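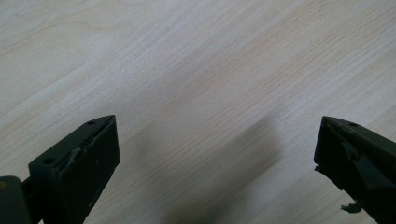

March
By Manee Thammasiri

Prulura Ledger Desk

Prulura Ledger Desk is a record-keeping and reporting package for small companies that hold some of their reserves in digital assets. It keeps the wallet records, the bank records and the share register in one place, so that whoever does the books can see what the company owns and where it is held.

The software doesn't hold coins or tokens and it doesn't place trades. It reads balances from the addresses and accounts you give it and writes them to a ledger. Private keys are never asked for. If a screen claiming to be ours asks for one, close it and ring the help line.

Who it suits

Most customers are firms with a finance team of one to six people. Many started with a spreadsheet and moved over when the year-end accounts took too long. Ledger Desk will also do for a charity that receives gifts in digital form, though the gift records module has to be ordered separately.

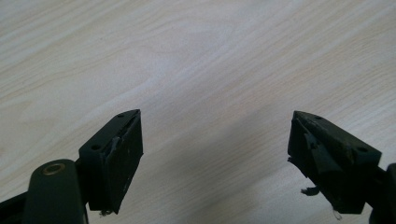 It is not meant for exchanges or for anyone managing money on behalf of clients. Those firms have reporting duties that the package doesn't cover, and we would point them to Roston, our larger product.

What is included

The standard licence covers 100 wallet addresses, 3 bank feeds and 6 named users. Each user can be set to view, enter or approve. An entry can't be approved by the person who made it — this setting is fixed and can't be turned off by an administrator.

Prices are taken at the close of each day from the source you choose during setup. You can change the source later, but earlier entries keep the price they were first recorded at, and the change is noted in the audit log with the user's name.

Reports can be saved as PDF or CSV. The gains report uses pooled cost. Companies that need another method should speak to their accountant before ordering, as the method is set when the ledger is opened.

Setting up

Setup is done by your own staff with the printed guide. Have the opening balances ready, along with the date each wallet was first used. Old transactions load in the background and a busy wallet may need to be left overnight. Check the opening figures against your last signed accounts before you invite other users.

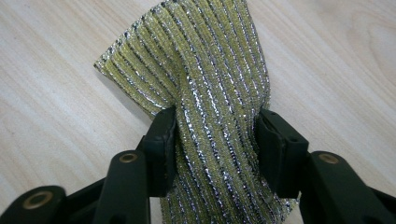 Backups are made every night and kept for 7 years. Customers who leave can download the full ledger first, including notes and attached invoices.

Licence and support

The licence runs for a year and is billed in advance. Phone support is open from 9am to 5pm, and messages left after that are answered the next working day. Training is held at our Malside office or by video call, and is charged per session.

Shares: 7
Comments: 3

Related items
Roston for larger finance teams
Wei share register add-on
Gift records module
Ledger Desk printed setup guide
Moving from a spreadsheet: what to bring with you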